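Take the fruit out of the bag

I shop twice a week at the covered market in Olcombe, and I come home with fruit in thin white carrier bags with the handles tied. The stallholders tie them without asking. It stops things rolling about on the bus, and for the length of the ride from Drarkbridge Road it does its job well enough. My complaint is with what happens next, which in most houses I know is nothing. The bag goes on the worktop, knot and all, and stays there until someone wants a peach.

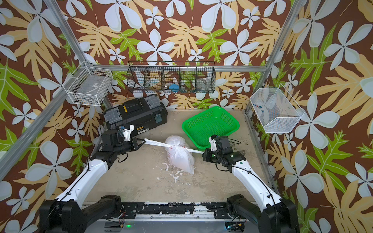 Does a tied bag keep fruit fresh for longer?
Soft fruit does better out of it. A closed plastic bag holds moisture against the skin, and damp skin is where mould starts.

I would go further and say that soft fruit should be out of its bag within the hour. Peaches are the worst case. They bruise where they lean on each other, and in a sack with no flat bottom they all lean on each other. One soft one at the base will mark its neighbours, and you won't know about it until you undo the knot two days later.

The answer is a plastic basket with holes in it. Mine cost 80p from the bargain shelf at Ahuja, the hardware shop, and has lasted nine years. I have also owned a wire bowl, which dented everything I put in it, and a very handsome pottery one from Cludance that cost £19. Air couldn't get in at the sides and the fruit at the bottom went first. It holds keys now.

Slots in the floor matter more than slots in the walls. People buy baskets by the look of the sides and never turn them over. A peach sitting on a solid base has one patch of skin with no air to it at all, and that is the patch that goes brown.
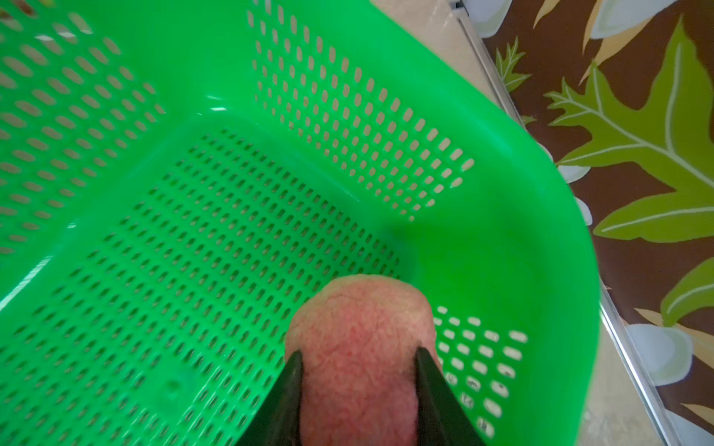 A peach-like fruit and a green basket with slots in its floor and walls.

Then there is the question of how much to put in. I keep to a single layer, with gaps. A basket piled high looks generous, but it is the bag all over again with a stiffer wall. If there is more fruit than floor, use a second basket or buy less next time.

Mixing is fine for a day or two. Mangoes and peaches both go on ripening at room temperature, and having them together means I check them together, usually at breakfast. I do put the mango to one side — it is heavy, and a peach will lose any argument with it.

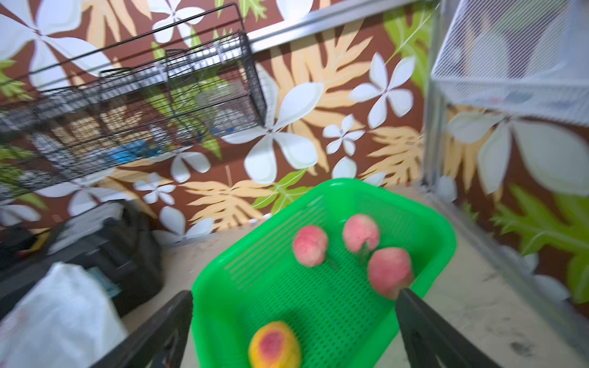

Three peaches and a mango in the basket.

As for the bag, undo the knot and use it again. Tearing it open saves a few seconds and leaves you with a rag. I keep mine in the drawer under the kettle and take two back to the market each time, and the stallholders still tie them.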